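The Counter Is Not a Cupboard

By Salamatu Afolabi

October 27, 2023

Sometime in the last few years, kitchens stopped hiding things. The plates came out of the cabinet and went into a stand. The mugs came off the shelf and went onto a tree. The toaster oven, which used to be dragged out for company and shoved back afterward, got a nice cream finish and a permanent address next to the outlet. We were told this would make cooking easier. I have my doubts.

The pitch goes like this. If you can see a thing, you will use it, and if you can reach it without opening a door, you will put it back. I heard a version of it from Ebuka Ogbonna, who fits small kitchens in Hurngate and has strong feelings about cabinet doors. He would take them all off if his clients let him. "You open a door 65 times a day," he told me. I asked where the number came from. He said it was a feeling.

Still, his own kitchen works, and I spent a morning in it trying to find out why. He has a plate rack, a mug tree and a toaster oven, and they share one stretch of counter with a bowl of fruit. Nothing else is allowed to live there. The kettle has a shelf. The mail has a drawer, and the drawer, I noticed, doesn't quite close.

Start with the plates, which are where most people go wrong. A dish rack is meant for drying. In most homes I visit it has turned into storage, and the cabinet above it sits half empty while the same four plates go from rack to table to sink and back again. Ogbonna sees nothing wrong with that. I see a rack that never gets washed underneath. When I lifted the one in my own apartment to check, there was a gray line on the counter in the exact shape of its feet.

A wooden plate stand is a different animal. It takes up less room and it looks good, and the people who sell them know it looks good. The trouble comes when you own dinner plates of more than one size. The slots suit one and merely tolerate the other. Plates stored upright also have to be lifted by the rim, and if your hands are soapy you learn quickly how you feel about that. 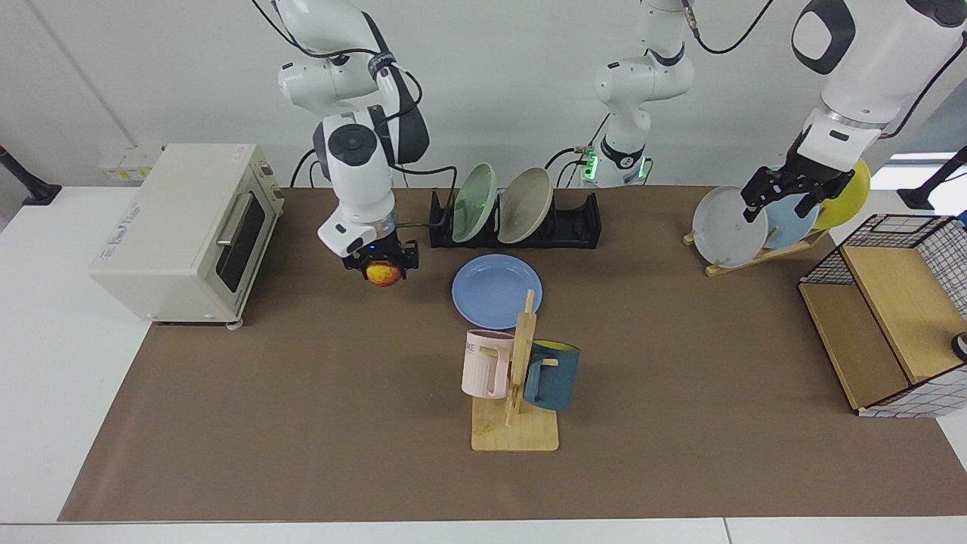 Plates on edge, one plate flat, and a mug tree toward the front. The toaster oven takes the far left.

I will say a kind word for the mat. A wide one, brown or some other color that forgives crumbs, does more for a white countertop than any organizer I have tried. It marks out where the kitchen things go. It also muffles the clatter when you set down a plate too fast, and you can pick it up and shake it over the sink. Ogbonna thinks mats are for people who won't wipe. He may be right about me.

Now the mug tree. I have owned 2 and given both away. The idea is charming: a post, some pegs, your mugs hanging like fruit. In practice, the heavy mugs go on one side because that is the side you stand on, and the whole thing starts to lean. A flat, square base helps. So does owning fewer mugs, though I have never met anyone who took that advice, including the people who give it.

Then there is the money. Garba, a housewares shop in Irkum, will sell you a matching set under the name Mevovel, with rack, stand, tree and fruit bowl in the same pale finish. The full range, with the wall shelf, costs 1,099. I asked the clerk what it did that a cabinet didn't. She thought about it fairly and said you could see everything. I could also see the dust on the display model's top pegs.

As for the toaster oven, leave it out if you use it daily and give it air on every side. Keep the door facing where you stand. Don't store anything on top of it, however flat and inviting it looks. Ogbonna keeps a folded dish towel on his and we argued about it for longer than either of us intended.

I came home and tried his system for two weeks. The plates went on edge, the apples went in a bowl, and I cleared off everything else. I did cook more in the first week. In the second, the bowl had keys in it, along with a battery and a coupon for window cleaning. The plates are still out. I've put the mugs back behind a door.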